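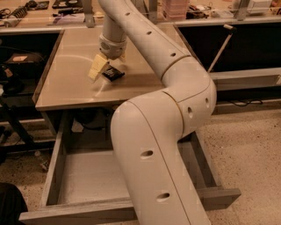 What should a small shop settle before it asks for a price on a robot arm?

It should settle the task, the place where the arm will stand, and the full sum it can spend over the life of the equipment. The price of the arm comes after those three, and it is often the easiest figure to get.

Chapter 4
Planning and Budgeting for a First Arm

4.1 Start with the task

Chapter 3 dealt with the parts of a cell and what each one does. In this chapter we look at how a cell is paid for. The running case is Bekus, a packing and parts business in Veltalthorpe with one building and no earlier experience of automation. Bekus wanted an arm to pick up small, light items and put them away. That sentence was the whole of its first request, and two suppliers sent back quotes that could not be compared. One had priced an arm alone. The other had priced an arm, a gripper, a stand and a week of setup.

A task statement for a buyer should fit on one page. It names the items to be handled, the lightest and heaviest of them, the surface they are picked from, and the place they go to. It gives the reach needed, measured from the point where the base will be fixed. It says how often the task is done in a shift and what a person does when the arm stops. Flat, soft packets and hard boxes should be listed separately, as they may call for different fingers.

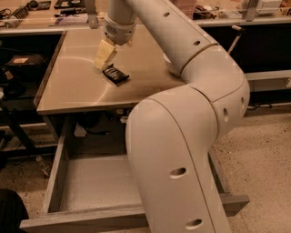
Reach deserves a second measurement. Buyers tend to measure to the farthest pick point and forget the nearest one. An arm that can stretch to the back of a desk may have trouble folding up enough to place an item low down and close to its own base. Any furniture that opens, such as a drawer or a cabinet door, should be measured open and closed, and both sets of figures should go to the supplier.

4.2 What goes in the budget

The budget for a cell has a purchase part and a running part. In the Bekus case the purchase part had these lines:

Arm and controller
Gripper, with one spare set of fingers
Mounting and floor work
Guarding and safety review
Setup and programming
Training for two operators

The running part covered service visits, replacement fingers, power, and the hours staff would spend watching over the cell. Bekus left the last line blank in its first draft. When the shift leads filled it in, it came to 276 hours for the first year, a larger cost than the service contract.

Finger wear is easy to underestimate. The Geum gripper chosen by Bekus was quoted with fingers to be replaced every 4,000 cycles. The buyer should divide that figure by the expected cycles per shift and write down the result in weeks, so that the reorder date can go straight into the purchasing calendar.

4.3 Lease, purchase or trial

A purchase suits a task that will stay the same for several years. A lease suits a task that may change, though the total paid is usually higher. A paid trial sits between the two. The supplier lends a complete cell for a fixed period, and part of the fee is credited if the buyer goes ahead.

Bekus took a trial of 13 weeks from Prurkley, starting in February. The agreement stated what would be measured (items placed, items dropped, stops needing a person) and who would keep the record. Trial agreements without such a clause lead to arguments. The supplier remembers the good days and the shift leads remember the bad ones.

During a trial the cell should work on the buyer's own furniture, with the buyer's own stock. Sample parts supplied by the seller are fine for the first day. After that they teach the buyer very little about cost.

4.4 Lead times

The arm had the shortest lead time of anything on the Bekus list. Guarding took longer, and the floor work had to wait for a contractor. From signed order to first paid shift the plan allowed 18 weeks. A plan of this kind should be drawn backward from the date the cell is needed, with each order date marked, and the money set aside for each date. Deposits are commonly due at order, so the first payment may fall in an earlier budget year than the cell itself. Section 4.5 works through the Bekus payment schedule line by line, and the blank form at the end of the chapter may be copied for use with the exercises.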